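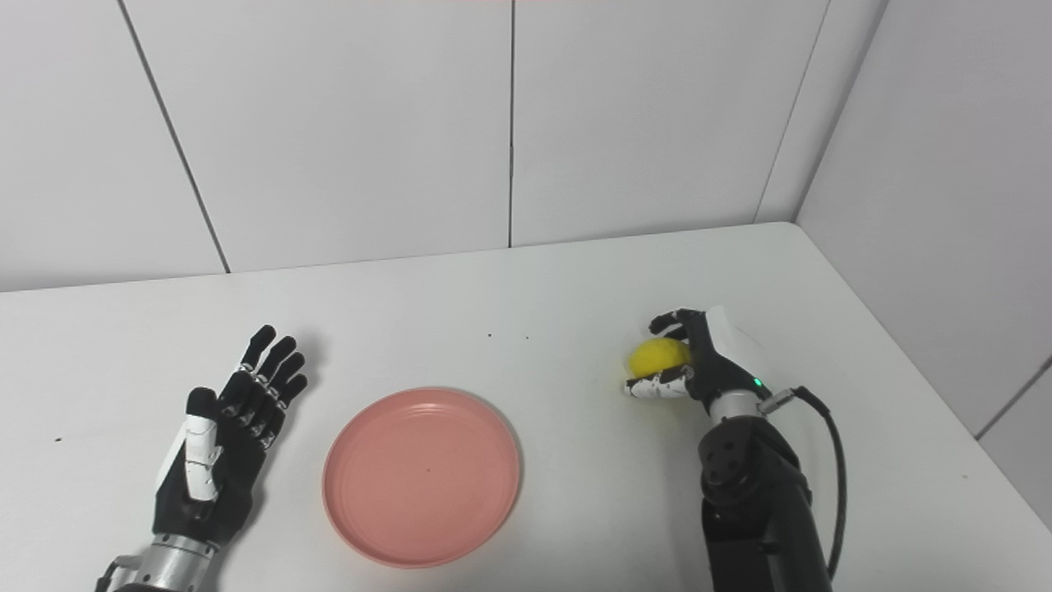
What does the Siltuleo hand kit cost to keep going after the first month? 755 a month, and the support plan is on top of that.

I have the quote from Gunavport open right now. The word "effortless" shows up on the first page. Support hours do not.

Their demo task is yellow thing, pink plate. Fine. My packing line has 113 different items on it and very few are sitting alone on a clean white table. 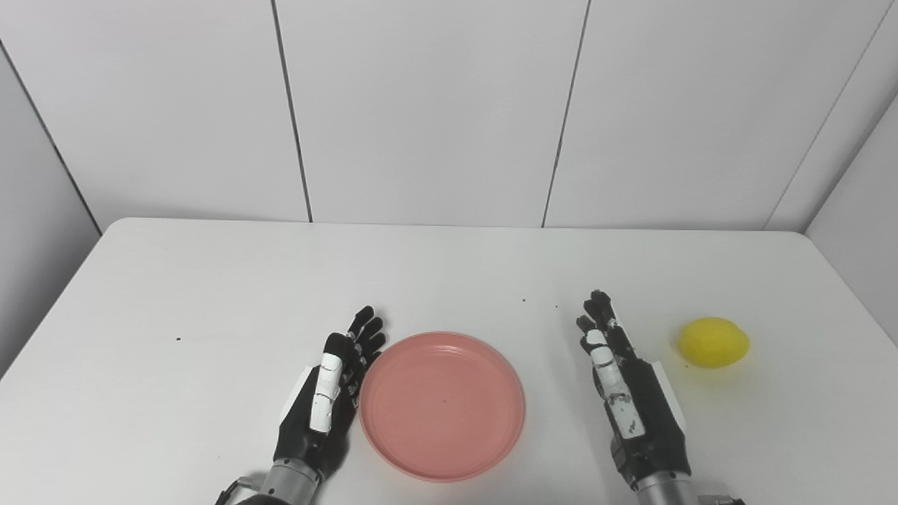 Issue 4

Black fingers, white thumbs, very handsome. I asked Gunavport how many tries per hour they get before someone steps in. They sent me a brochure.

Kivis quoted me too, with a 10 day trial on my own floor. Siltuleo trial: "available on request." I requested it in November. Still waiting.

Not signing anything until I see it handle my boxes.

Birsen Demirtaş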